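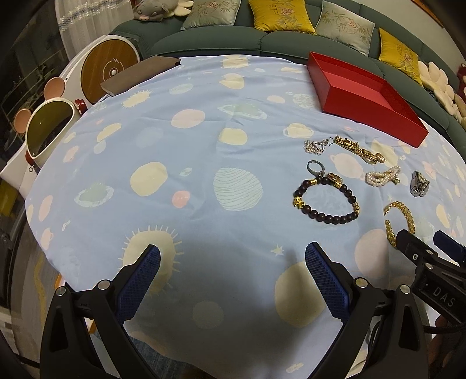
Stoltside bench book, November: thread, knots and the flex rig

Flex rig first, as it's finally behaving and I'm delighted with it. The new cam went on just after nine this morning and the arm now swings the full stroke without that horrid tick at the bottom. Counter reset, felt pad changed, oil on both pivots. If you use it after me, please don't tighten the left pivot any further, it binds.

What I want to find out

Which thread we should be using for ordinary restringing of bead bracelets, the sort that get worn every day and caught on coat cuffs. We've always gone for silk out of habit. Silk knots beautifully and I love working with it, but the bracelets that come back to us come back broken in the same spot, right up against the clasp, and I'd like to know how much of that is thread and how much is us.

Set-up

18 test strands, all the same length, all strung with the same glass rounds from the grey drawer. Six in silk, six in the bonded nylon, six in the Clavgate braid that arrived last month. Half of each lot knotted between every bead, half knotted only at the ends. Same end loops throughout, with gimp, so at least the clasp end is treated fairly.

Each strand goes on the rig with the small weight and gets 2000 flexes or until it parts, whichever comes first. I stop the rig and look at the thread through the loupe every so often, mostly at the first bead hole.

A word on the glass rounds: check the holes before you string. Quite a few in that drawer have a sharp lip on one side, and I nearly put a whole strand together with them before I noticed the thread coming out fluffy. I ran the diamond reamer through all of mine, wet, a couple of turns each side. Tedious job, but the radio was good.

Results so far

Silk, end knots only. First strand parted at 1075. Lovely clean failure to look at, all the fibres gone at the mouth of the first hole and the rest of the strand as good as new. The second lasted longer but went the same way. Third still to do.

Silk, knotted throughout. Much better than I expected! Two strands have gone the full run. Both have stretched, and there's visible slack between knot and bead, enough that I'd want to restring if it were on someone's wrist. Still in one piece though.

Bonded nylon, end knots only. Full run on all three. Some fuzz at the hole. Hardly any stretch.

Bonded nylon, knotted throughout. Not finished. It's a pig to knot tightly, it springs back as soon as the tweezers come out, and I had to undo one strand from the middle.

Clavgate braid. Only one done and it went the full distance looking as if it had just come off the reel. I'm trying very hard not to get carried away by one strand. It does feel a bit stiff, and a bracelet that doesn't drape is no fun to wear. On the hand it sat in a slightly square sort of curve, if that makes sense. Perhaps the thinner size would hang better. I've ordered a reel.

Knots

I spent the middle of the day on end knots and had a wonderful time. The plain overhand pulled into the gimp is what we all do. It slips in the braid, every single time, unless there's a drop of glue on it. The surgeon's knot holds in the braid without glue but makes a lump that won't go back inside the smaller bead holes. Doubling back through three beads with a half hitch after each one gave the neatest finish of the lot, and I can't make it move by hand at all. It does mean the last three beads have to take the thread twice, so size up your needle before you begin and try it through the smallest bead you've got.

For silk I wouldn't change a thing apart from the glue. The old bottle has gone stringy. Bin it, please, there's a fresh one behind the beeswax.

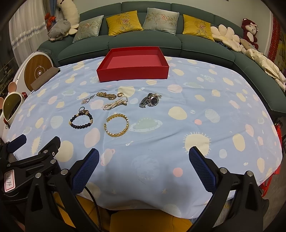

Dambrauskienė
Bench lead, Stoltside workshop

Afternoon, carrying on. Sample four of the knotted silk is on the rig as I write and purring along nicely.

Wax: I tried the silk with beeswax and without, by hand, pulling the thread over the edge of a bead until it gave up. Waxed silk survived longer every time I tried it. It also picks up dirt like mad, and on pale beads you'd see a grey line in no time. For pearls I'd leave it dry. For dark stone or wood, wax it and enjoy the easier threading.

Cleaning before restringing. We had a chat at the tea table about whether to wash beads on the old thread or cut them off first. My vote is to cut first, nearly always. Wet thread holds grit in the holes, and then you pull the new strand through it. The way I do it now:

Lay the piece along the grooved board and put a stop at both ends before cutting.

Cut beside the clasp and draw the thread out slowly towards the graduated end, if there is one.

Glass and hard stone can go in lukewarm water with a tiny bit of soap. Pearls get a damp cloth and nothing else, and anything plated keeps out of the water too.

Dry on the old towel overnight. Holes take much longer than the outsides.

The Alladdale boards (the grey flocked ones) are perfect for this. The grooves are deep enough that a knocked elbow doesn't send everything on the floor, which I tested by accident at half past two.

Sizes. I made up a little card of thread against bead hole, with a short tail of each thread glued down so you can feel it between your fingers. It's hanging by the pliers rack. There are 8 sizes on it and space underneath for more, so if you open a new reel, add a tail and write the size next to it in pencil. The nylon numbers and the silk numbers don't agree with each other at all, so go by feel.

Still to do

Third silk strand with end knots only.
Finish knotting the nylon. Try the curved tweezers.
The other five Clavgate strands, then the thin size when it comes.
Weigh the strands again, I forgot to write down two of them.
Ask for a second felt pad for the rig, this one is already shiny in the middle.
One strand of each thread left on the window sill over winter, to see what the light does.

Rig stopped at ten to five with strand four still whole. Count is on the slate next to it, please don't reset.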